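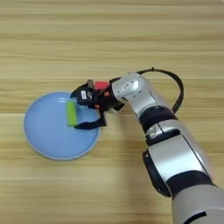

How much money should one keep for the small things, when one buys an arm? Séverine Moulin kept 10 percent, and by May it was gone.

She wrote this in the first line of her report, then took it out. The director of Tendwood did not like reports that began with a confession. She began again with the arm itself, the Deligiannis offer, and the two years of service which were included in the price.

The fingers were another matter. A second pair cost 222 euros and took 25 days to arrive. She had forgotten them in the first plan, as she had forgotten the spare cable and the training for Romain. She put all of them in a new column and called it "After the purchase."

In the next room the arm went down to the blue dish again. She could hear the motors through the wall. It was a patient sound, and it helped her to add.

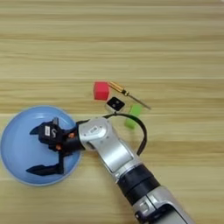 Blandine Rolland answered that the column was too honest, and that the director would read only this one. Would it not be wiser to rent from Hurkach for one season, and to buy when the orders were sure?

Séverine had already made this calculation. Renting was cheaper until month 10. After that, each month was money given to another company, and at the end there would be no arm in the workshop.

"Then write that," said Blandine, "and put it before the column." 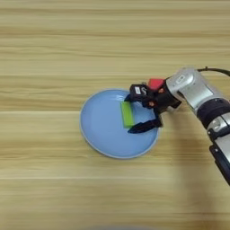 So she moved the column to the second page. She wrote the rent on one line and the purchase on another, and under them she left a space for the signature. It was past six. She printed the report, found a mistake in the tax, corrected it and printed it again. Then she took her coat and carried the pages up to the director's office, where the light was still on.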